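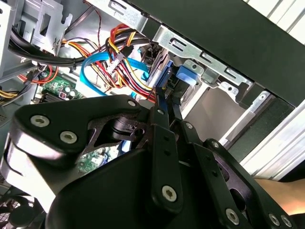 My farm in Hiruvar won't load past the title screen since the April update. I get the music and the loading bar goes to 80 per cent, then it sits there. I've cleared the cache and tried a second browser with the same result. Before anyone says it's my hardware, I had the desktop tower open and went through the inside of it, and the game still stops at the same spot. Other games on the same computer run fine, including Gesavness, which is a lot heavier. I'm level 414 and I have a neighbour quest that runs out in 5 days, so I'd like to get back in before then. Is there a way to skip whatever it is loading, or do I have to wait on support? I sent them a ticket and got the automatic reply.
Ghassan Sfeir

Raghda Aoun
Most likely your storage shed. The April update changed how stored decorations load, and farms with a lot of them get stuck at 80. Mine had 2,269 items in it, mostly fences and the lanterns from the winter event. I couldn't get in on the computer at all but I could on the phone app, which seems to load the shed only when you tap on it.
Try this:
Log in on the phone with the same account. If you play as a guest it won't find your farm, so link it to an email first if you haven't.
Go to the shed, then Sort, then Duplicates.
Sell or donate until you are under the old cap. Donating gives you favour tokens, so do that for anything coloured green.
Close the app completely and wait a few minutes before trying the computer - if both are open the browser one loads the old save.
Don't sell anything marked Heritage. You can't buy those back and the harvest fair quest asks for three of them later on.
The neighbour quest can be handed in from the phone as well, so you shouldn't lose it either way.

Dae-han Ra
same thing happened to me, I just left it overnight and it worked in the morning. no idea why. might be the servers

Nathalie Hermans
Raghda's way worked for me but the Duplicates button is missing on older versions of the app. Update it first. If your phone is too old for the update, you can ask a neighbour with co-owner rights to clear the shed from their end. They only see the first page of items at a time, so it's slow. Also check that your ticket has your farm number on it and not only your username - support closed my first one for that.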